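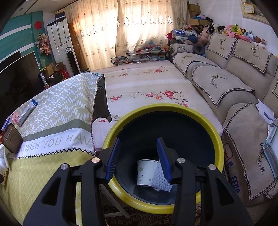

Does a small trash bin next to the bed help keep a combined bedroom and living room tidy?
It helps with cups, wrappers and used wipes, provided it gets emptied. For anything bigger than your hand it does very little, and you will still need somewhere to put the things you want to keep.

The Bed Is Not a Shelf: a small gallery
Text by Consuelo Barrera

I have been reading tidying advice for years and I believe maybe a third of it. The rest is written by people with a spare room. Most of us have one room where the bed, the sofa and the television all live within a few steps of each other, and in a room like that every flat surface turns into a table sooner or later. The pictures on this page are of that kind of room.

A few notes on the first picture. The bin with the yellow rim has a paper cup in it, so somebody is using it for its purpose. My complaint with round bins is the bags. The small ones slide down inside, the big ones puff out over the edge, and the box always says "fits most." I have bought a roll of 100 that fit nothing I own. I now knot the bag on one side and stop complaining, at least until the roll runs out.

The sofa covers with the stag heads and the houndstooth trim I like more than I expected to. Covers get a bad name from decorators. I have never understood why, given what it costs to clean upholstery. The plush toys along the back are another matter. Every guide tells you to thin them out, keep eight, put the others in a bag and see if anyone asks. I tried it once at my sister's place. Someone asked within 20 minutes, and it was my sister.

Papers on the edge of a sofa seat are the thing I would deal with first. A stack of envelopes is one person sitting down away from being on the floor. The usual cure is a labeled tray, and Urkuter sells a nice one in three colors. I own it. It is full of envelopes.

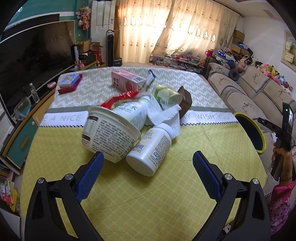

Tub, bottles, towel and a strawberry drink carton, all together on the yellow cloth.

The heap in the middle is a method with a name now. Plotico calls it the "gather and judge" step in its home course: put everything in one pile, then decide on each item in turn. My grandmother called it making a mess. I will grant that it has one use, which is that you find out how much of the pile is packaging. A red snack wrapper needs no judging. Neither does an empty bottle, if you check that it's empty before you throw it out, and I have skipped that check and regretted it with fish sauce.

Where I part ways with the course is the timing. They give you 300 seconds for the whole surface, with a bell. Five minutes is fine for wrappers and cartons. It is nowhere near enough for medicine boxes and supplement bottles, where you have to find the date, and the date is printed in gray on silver under a fold. Do those separately, sitting down, with your glasses on.

Pale yellow cloth, zigzags and a printed ribbon with "WISH YOU" on it: a busy pattern hides crumbs very well. Shops treat this as a selling point. I am not convinced it is one. I would like to know where the crumbs are.

Towels don't belong in a sorting pile at all. Mine go straight to the wash, whatever state they are in, and I have yet to hear a good argument for sniffing them first.

Readers keep asking about the Traketard bed caddy, the one with pockets that hangs off the mattress. I had one for nearly eight weeks. The pockets sag, the remote falls through, and you end up laying things on the bed anyway. If yours works, write and tell me what you keep in it. Tissues don't count.

More rooms in the June gallery. Comments are open below.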